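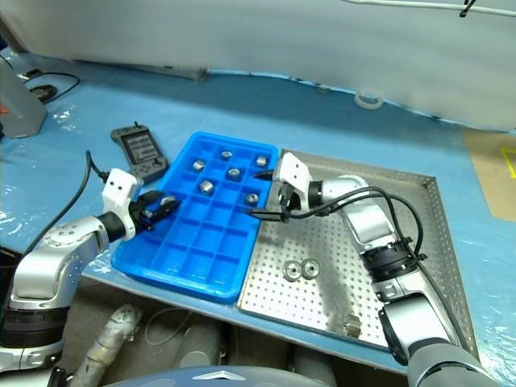 Rag rabbits, second batch

The first rabbit lost an ear in July, so I have changed the pattern. Notes are below for anyone using the old one.

Fabric is Plirnska cotton flannel, washed once at 40 and pressed flat. The old pattern had a 5 mm seam allowance. Flannel frays too much for that and I now cut at 8 mm, with a stitch length of 2. Corners at the feet are clipped to within two threads of the seam.

Ears are cut on the straight grain. On the bias they stretch when turned and one always ends up longer. Each ear goes 15 mm into the head seam and gets three passes of the machine. I hung a bag of sugar from one overnight and the seam held.

Stuffing is the Govari polyester, which comes in a 2,000 g sack. A finished rabbit takes 393 g if it is to sit up unaided. My niece wanted a floppy one and that took far less, with dried lentils in a separate sewn bag at the base. The lentil bag has to come out before washing, so I left an opening at the back with two snaps.

Faces are backstitch in two strands of embroidery thread, shade 515, done before the head is closed. Nana Agyeman suggested felt eyes instead. I tried them on one rabbit and the edges went fluffy after a single wash – back to thread.

Five rabbits are done and a sixth is cut out. The children have asked for a badger, which will need a white stripe set into the head, and I have not worked out the seam order yet.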